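分解ロボットの評価で成功率だけを並べる慣行は、そろそろ改めたほうがよい。デスクトップPCの解体を学習させた方策について「CPU取り外し成功率」が報告されるとき、その数字には認識、接近、接触後の力制御の誤差がすべて混ざっている。どこで失敗したかは読み取れない。
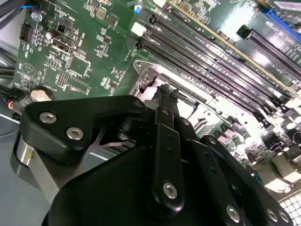 最終更新日:2020年5月26日

Gambergデータセットは2000試行を収録し、うち900試行がソケット周辺の作業に当たる。規模は十分である。問題は、各試行に付くラベルが成功か失敗かの二値しかないことだ。Pridwood方式の段階ラベルは一つの作業を13段階に区切り、指先がどの段階で止まったかを記録する。注釈の手間は増えるが、同じ成功率の方策どうしに差が付く。

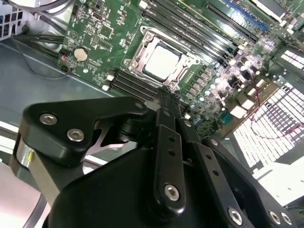 手首カメラへの依存も再検討を要する。接近の終盤で必要になるのは、指先と部品縁の相対位置である。ところがCPUのヒートスプレッダのような金属面は光を反射してほぼ白く写り、右側のコンデンサ群も一部が白く飛ぶ。輝度勾配に頼る位置推定は、こうした条件で根拠を失う。Hadguの報告は照明を固定した結果のみを載せており、反射条件を変えた比較がない。4月の改訂版でもこの点は補われなかった。

固定カメラを併用すれば、アームの姿勢と筐体の位置関係は得られる。ただし筐体の奥では指先が影に入りやすく、接触の判定までは任せられない。二つの視点は段階ごとに重みを変えて使うべきで、その重みも結果とともに公開してほしい。 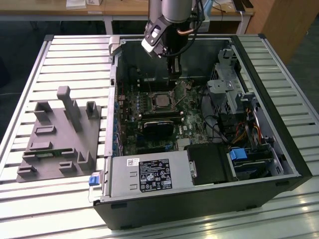 図3 横置きにした筐体での作業(固定カメラ)

Sternsteadの評価手順は視点別の失敗集計を任意項目としている。これは必須に改めるべきだと考える。集計表が一つ増えるだけで、追試する側は認識と制御のどちらから手を付けるかを決められる。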